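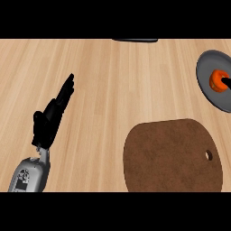

A simulated tabletop with a plate, a cutting board and two robot arms.

Learn > Robots at Home > Questions and Answers

Start Guides Questions Workshop Notes Contact

Can Machines Do the Chores Yet?
Updated September – by Jeanie Urquhart

We get a lot of mail at Narnard about household robots, and I love answering it! The same questions keep coming up, so Sowmya Hegde and I sat down with the pile and wrote out the ones people ask most. Sowmya runs our simulation bench and knows far more about hands than I do. Where we disagreed, I've said so.

So, can a robot do my housework?

Bits of it. If you mean one particular job, in one particular room, with things the machine has practiced on, then yes, and it's a joy to watch. If you mean "come in, look around and tidy up," we're still waiting. The hard part is the mix. A kitchen asks for fifty small skills in ten minutes, and each one has to hand over neatly to the next.

What is easiest for a robot to pick up?

Things that are firm, dry, not too shiny and about as big as your fist. An orange pumpkin-shaped thing on a gray plate, like the one at the top of this page, is a friendly kind of target. It stands out from what's under it and it has some bulk to get hold of. Lumpy shapes can still be awkward, as a fingertip that lands in a crease behaves differently from one that lands on a bump.

And the hardest?

Flat things on flat surfaces. Sowmya's vote goes to cutting boards and mine goes to wet dishcloths. A board lying flush on a table gives the fingers almost nothing to get under. You and I slide it to the edge of the counter without thinking, tip it, and grab. A machine has to learn that whole little trick. A hanging hole can help, if the hand is able to find it and get a finger in.

Why do you use two arms?

Try peeling a carrot with one hand in your pocket. So many kitchen jobs need one hand to steady and one to do the work. Two arms can also split up a table, with each one covering the side it reaches best. The cost is that they have to stay out of each other's way, and planning for that eats a surprising amount of effort. Our early runs on the project we call Pisten were mostly elbows.

Do robots need fingers? Wouldn't a simple clamp do?

For plenty of shop-floor work a clamp is great. It's cheap, strong and easy to fix, and if you are moving the same part from the same tray all day I'd tell you to buy one and be happy. Fingers start to pay off when the objects keep changing. A hand can pinch a spoon, wrap around a mug and flatten out to push crumbs. It also has far more joints to control, and more of them to break. Sowmya would use fingers for everything. I wouldn't.

Why practice in simulation and not in a real kitchen?

Speed, and fewer smashed plates! In simulation we can run the same pick over and over while everyone is asleep, shift the plate a little each time, change the light, swap the fruit. Our last batch for Alva, the table-clearing project, was 515 attempts, and setting it up took Sowmya less than a morning. Doing that many by hand on the bench would have used up weeks.

Does what they learn in simulation carry over?

Partly, and this is the bit I find most exciting, since it keeps getting better. Reaching carries over well. Touch is shakier. Simulated rubber doesn't stick quite like real rubber, and real vegetables squash. In Alva's first bench trial the arms cleared the plate on 72 percent of tries, which had us cheering in the hallway. The misses were mostly slips during the lift.

How long does one chore take?

Longer than you'd like. Moving one item from a plate to a board takes our bench setup almost 7 seconds. You'd do it in one. Still, a slow helper that works while you're at the store could be very welcome, and I would happily wait for somebody else to clear my table.

What about workshops and small factories?

They're ahead of homes. A workshop can put the tray in the same spot, keep the floor clear and buy parts that all match. We spent part of last year with Plellis, a small maker of cabinet fittings, and their sorting cell now runs 2 shifts with a person checking in on it. The people there were quick to spot which jobs to hand over and which to keep. Loading odd-shaped returns is still done by hand – the variety beats the machine every time.

Is it safe to stand next to one?

Follow whatever the maker tells you, every time. Lighter, slower arms are generally kinder company than big industrial ones, but any moving arm can pinch. Knives are a separate question, and we don't work with them.

Should I wait to buy a dishwasher?

Please don't. A dishwasher is a wonderful robot that happens to be shaped like a cupboard. Loading it is the part we'd all like to give away, and I do think that one is coming. Cups and plates first, then cutlery. Plastic tubs with lids will be last, and Sowmya agrees with me there.

Can I try any of this myself?

Yes, and I hope you will! There are free simulators that run on an ordinary computer. Start with one arm, one table and one object. Get it to reach, then to grip, then to lift, and save the second arm for later. If you get stuck, write to us and mention what you're trying to pick up. We answer those first.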